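The Goose That Wasn't

I have been birdwatching for most of my adult life and I am still, if I'm truthful, a bit rubbish at gulls. Geese I can do. Geese are big, they stand about in fields, and they have the decency to stay put while you fumble with the telescope. So when Lorraine Halliday rang one evening in February to say there was a funny-looking goose in with the pinkfeet at Filstead, I was packed before she'd finished her sentence (flask, spare gloves, the good socks).

I did at least do some homework first. Down came the field guides, and I was up far too late going over bill patterns, leg colour and the way the belly bars run on young whitefronts.

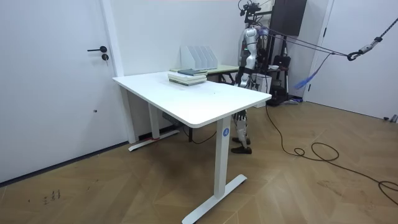
Books on the white desk, darker one on top.

Filstead is 21 miles from my front door and it feels like double that in the dark. The last stretch follows the sea bank out past Liltport, where the road has sunk on one side, so you drive the whole way with a slight lean. Lorraine was already in the lay-by with Dirk Kasten, who had come over from Buckley on his bike, in sleet, and was eating a cold sausage out of his pocket.

If you have never stood on a sea wall while the pinkfeet come in, please go. You hear them well before you see a thing, a sort of high yapping from miles out over the mud, and then the sky goes scratchy with lines of birds, wobbling and breaking and joining up again. They come over so low you can hear the wings! Dirk does the counting for our little group and he got to 1,993 that morning, clicking away with his thumb. I stopped at the first big skein and just gawped.

They dropped into the beet field behind the pumping station and we set up along the hedge. Then came the long bit, picking through goose after goose after goose, most of them with their heads down. A peregrine came through and put the lot up, so we had to start again. 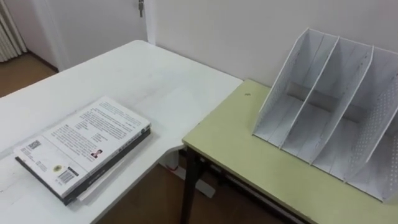
Lorraine found it again at last, near the far gate. Paler than the rest, thick in the neck, with a whitish patch at the base of the bill, and for a good minute all three of us were thinking the same thing and not daring to say it. Then it walked out from behind a pinkfoot and showed us a pair of dull, blotchy legs and a great heavy farmyard bottom. A hybrid. Greylag crossed with something domestic, Dirk reckoned, and he's usually right about these things.

I wasn't even cross. We'd had 91 barnacle geese on the wet grass by the sluice, a short-eared owl working along the bank, and 2 woodcock that shot out of the ditch when Lorraine went to look for her lens cap. On the way home we stopped at the Tulamel, the café on the Liltport road with the steamed-up windows, and argued about gulls over bacon rolls.

The hybrid stayed on for roughly a fortnight. Lorraine went back for it twice, and she has started calling it Gerald.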